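I finally gave in and did the clothes sort on Tuesday. The whole lot, chairs and bed and that bag in the hall closet that I have been stepping over since we moved. I dumped everything on the table by the window, made coffee, and then stood there for a while regretting it!

My system (if you can call it that) is three heaps: keep, fix, give away. The give-away heap grew fast, mostly T-shirts from jobs I don't have anymore. One says Wukton across the back in letters you could read from a plane. Gone. The fix heap is where I get into trouble, as usual. Last October I had 6 things in there and mended exactly one, a pair of pajama pants, badly.

Hubert Bednarek left a comment on my last post saying I should do all the dark stuff by the window in the morning and leave the bright colors for the evening. He's right – black thread on black cloth under a lamp is miserable. I also need to find my lint roller, which was in the sewing tin and now isn't.

So the teal knit goes first. I love that color, and there's a little knotty bit of thread by the seam that I want to look at before I go near it with scissors.
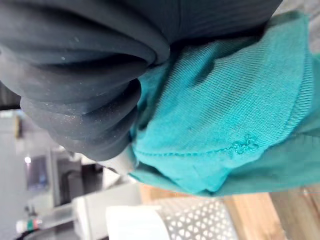

What's left for the weekend

Socks. All of them. Wish me luck.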